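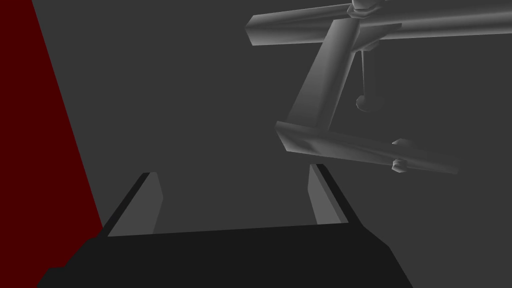
Credit: Hegde

Adults who kept a regular bedtime for eight weeks recorded lower resting blood pressure, according to a trial published in January by the Marnumlow Sleep Centre.

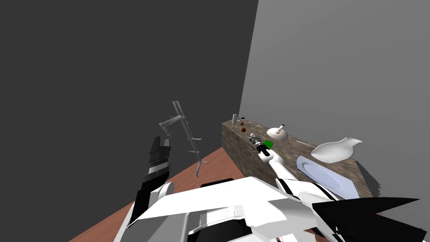
Readings fell by up to 4 points among the 22 participants - all shift workers aged over 50. Lead researcher Raelene Trevaskis said total hours slept had barely changed. A larger trial is to begin at three regional clinics.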